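Data collection meeting, Purkonstead room, 05/09/2025

Present: me (taking notes, so blame me for the spelling), Delwyn Brunton, Ilir Stan, and the two new operators from the evening shift. Holleck dialed in for the first half and then lost the connection, so anything after the storage item hasn't been seen by them yet.

I'm writing these up the way I talk because last time I tried to do it properly and Delwyn said it read like a parking ticket.

## Old business

The March notes are finally approved. Ilir had one fix: the line about pillows should have said "optional," and I've changed it. We also still owe Aguirre a reply about the license wording for shared episodes. I said I'd do it last time and I didn't do it. I will do it Monday, really!

## Where we are with the bed-making set

Delwyn went through the log. We have 393 episodes accepted for the duvet task, and 33 sitting in the review pile that need a second pair of eyes. She's happy with the number but less happy with the spread. Way too many of them start from the same spot at the foot of the bed, and the early training runs show it - the model does all right when the robot is parked there and gets lost as soon as it begins a step to the side.

We talked for a good while about the starting pose. Everybody has been doing their own thing, and I'm as guilty as anyone (I like to start with the arms low, it's easier on my shoulders). Ilir wants one agreed pose: both hands up and open, held apart, with bare floor between them and the duvet in view of the head camera before the recording begins. Then the variety comes from where the robot stands and how the bedding lies, and we stop adding extra variety by accident with our elbows.

We all agreed on that, and I'm putting it in the operator sheet.
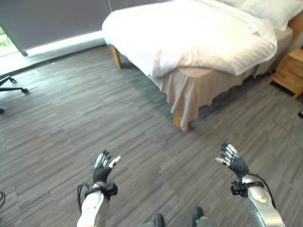
## Room setup

- Blind goes down to just above the sill for this batch. One of the new folks asked if we should close it completely, and Delwyn said no, she wants some daylight in the set. We'll do a batch with it fully open later on.
- Office chair: Ilir thinks it can stay by the window. Delwyn would like it moved between sessions so it doesn't turn into a landmark. We went with Delwyn.
- Cables. Please look at the floor before you press record. If there's a loop lying where the feet might go, move it.
- Nightstand stays where it is until the bed batch is finished. After that we can shuffle the furniture all we want.

## Labels

This was the long one. The Tralico tool makes us pick a start and an end for every segment, and we can't agree on when "reach" ends and "grasp" begins. I've been marking it at first contact with the fabric. Ilir marks it when the fingers start to close. Delwyn checked a handful from each of us and the difference is big enough to matter, especially on the slow ones.

Decision: first contact is the line. If you can't tell from the head camera, use the wrist view, and if you still can't tell, flag it and move on. Please don't guess! A flagged episode takes a minute to sort out, and a wrong one hangs around in the training data forever.

We also settled the naming for which part of the duvet the operator is going for. It was getting silly, with "front corner," "near corner" and "left corner" all used for the same thing depending on who was typing. From now on it's named from the bed's side of things: foot corner, head corner, or side hang. Left and right only get used for hands, and they always mean the robot's own left and right.
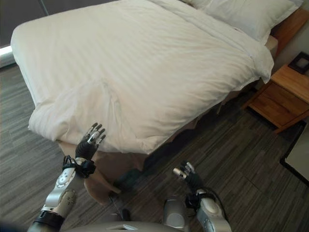 The new operators asked what to do when both hands are open near the bedding and you change your mind about which one goes first. Keep recording. Hesitation is fine and Delwyn even wants some of it in there, as long as the note says so. What she doesn't want is people stopping and restarting until they get a pretty one, and then only keeping the pretty one. Failed grabs go in too, with the "miss" tag.

## Storage

Holleck's side is fine with the upload schedule but asked for smaller bundles. We'll try 19 episodes per bundle and see if the overnight transfers stop choking. Ilir picked the number and wouldn't explain it, so I guess we all live with it now.

## To do

- Me: update the operator sheet with the starting pose and the corner names, and write to Aguirre
- Delwyn: make a list of standing spots along both sides of the bed, so we stop crowding the foot end
- Ilir: relabel his own reach and grasp segments to match the first contact rule, and send Holleck the notes on everything they missed
- New operators: 2 practice sessions each with Delwyn watching before anything of theirs counts toward the set

Pillow task got pushed to next meeting. We ran out of time and Ilir needed the room back for his afternoon session.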